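Kun packed to the doors for January's tune swap

If you were one of the people who couldn't squeeze into the back room at the Kun for the first tune swap of the year, you have my sympathy, and my advice for next time is to eat your tea early. By half past seven there were coats piled on the piano lid and a row of fiddle cases along the window sill, and the landlord was bringing stools through from the snug two at a time.

Margit Kiss opened proceedings, as she has done at every January session since the club moved in, with a pair of slow waltzes on the button accordion. The second was one she learned from her grandmother and had never played in public. It has a lovely hesitation in the middle, as though the tune has forgotten its way home, and by the third time through half the room was humming along with it. A terrific start!

After that it was round the circle in the usual fashion, with 13 performers in all and a good spread of styles between them. We had a whaling song with a chorus that nearly took the lamps down, a brace of Northumbrian pipe tunes, a blues about a broken boiler and a very tender unaccompanied ballad from a newcomer who had driven over from Tarkow and almost turned back at the level crossing because of the fog. I'm so glad she didn't. She has a low, steady voice and takes her time over every verse, and there wasn't so much as a clink from the bar until she had finished.

Mirko Gatti was up next, which is a hard spot to fill, and he wisely went the other way altogether with a set of fast polkas on the mandolin. He broke a string in the last of them and carried on regardless, grinning all over his face. While he was fitting a new one we had the raffle (a fruit cake, a bottle of sloe gin and some very smart knitted gloves), and the takings, along with what went into the hat, came to £583. That is the best January total the club has had, and it goes towards the hire of the hall for the spring concert.
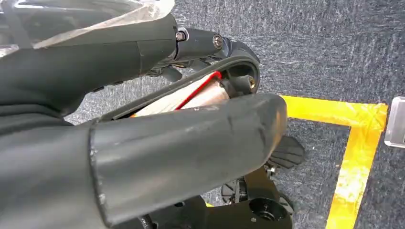 Dark grey arm segment and black joint housing, with plastic film over the top.

The second half belonged to the groups. Suvon, the four-piece who have been playing together since the autumn, did three songs in close harmony and you could tell how much work has gone into them. Their arrangement of an old harvest carol drops down to a single voice in the final verse, then brings the other three back in on the last line, and the hairs on my arms stood up. They have recently added a double bass, and what a difference it makes to the bottom end of the sound. I hope they record that carol before long.

Karuddale Ceilidh Band were there too, or at least as many of them as would fit. They had left the drum kit at home and got by with a tambourine and a lot of stamping. Two couples attempted a strip the willow in the gap beside the fireplace, with more success than anyone had a right to expect, and then it was straight into a set of jigs which the whole room joined in with. Fiddles, whistles, three guitars, spoons, the lot. I was playing whistle myself and couldn't hear a note of it, so I can report that I was in excellent form.

There was a quieter moment towards the end, when Margit picked up the accordion again and asked for the big lights to go off. She played the song the club always closes on, and we sang it through twice, the second time without any instruments. Then it was coats on, a search for a missing capo (found, in a teapot) and out into the cold, with somebody still whistling Mirko's polkas all the way down the lane.

The spring concert is on March 22, 2024, in the main hall, doors at seven and music from half past. Suvon will open, the Karuddale band will be there with drums this time, and there will be floor spots in between for anyone who puts their name down on the sheet behind the bar. The hall seats about 200, so there should be elbow room even for the trombone. Tickets are on sale at the Kun, or from Margit at any session.

Tune swaps carry on in the back room in the meantime, and listeners are every bit as welcome as players. Mirko is also running a beginners' mandolin hour beforehand, starting at half past six, with a spare instrument to lend if you haven't got one of your own. Bring a plectrum if you have one.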